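Socket lever, second attempt
1/28/23

The arm can now reach the socket lever on a server board, and the part I expected to be hard was the easy part. Path planning over the chassis took one evening. Getting the wrist camera to agree with the arm about where the lever is took most of the month.

The setup, for anyone who skipped the earlier posts: a six-axis Drakix arm bolted to the bench in the garage, a parallel gripper with narrow black fingers, and a small camera at the wrist. The target is an old server I picked up from a surplus dealer in Civham. I wanted a real chassis and a real board, with the memory slots and sheet metal in the way, because a bare board on a flat table lets you approach from any side and teaches you very little.

The lever is a thin wire along one side of the processor socket. It has to be pushed down slightly, moved sideways to clear its catch, then allowed to rise. By hand it takes a second. The arm does it in four moves, and each has its own force limit. I set the limit for the downward push at 22 newtons and have not had to raise it.

The first attempt used fixed coordinates taken from a printed alignment jig. That worked until I moved the chassis. The second attempt finds the retention frame in the camera view and works out the lever position from its corners.
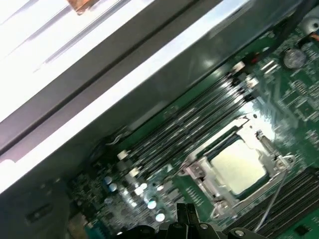 Corner detection is fine in flat light and poor under the bench lamp. The top of the processor reflects enough to wash out the pixels next to it, and the edge finder then picks the boundary of the glare as the inner edge of the frame. The error comes out at some 5 mm, far too much for a wire that thin. Dropping the exposure fixed the socket and lost the darker parts of the board, so I now take two exposures and use the short one only for the corners.

The hand-eye calibration was also off. I had been running Solla, my own calibration script, with 8 poses, nearly all of them looking straight down. The solver returned a low residual and a wrong answer. Adding steep tilts, close to the ones the arm uses at the board, brought the fingertip error under a millimeter. The residual went up a little, and I trust it more.

Still open:

The fingers have no compliance. If the approach is slightly low they press on the board before they reach the wire. I have a Dimitriou spring mount on order and will fit it between the wrist flange and the gripper.

The cable on the wrist camera pulls when joint 6 goes past a half turn. For now that range is blocked in software.

The release move is too fast. The lever is under tension, and I would like the fingers to follow it up the whole way. That needs the force loop running at a higher rate than the controller allows over USB, so the next job is moving it to Ethernet.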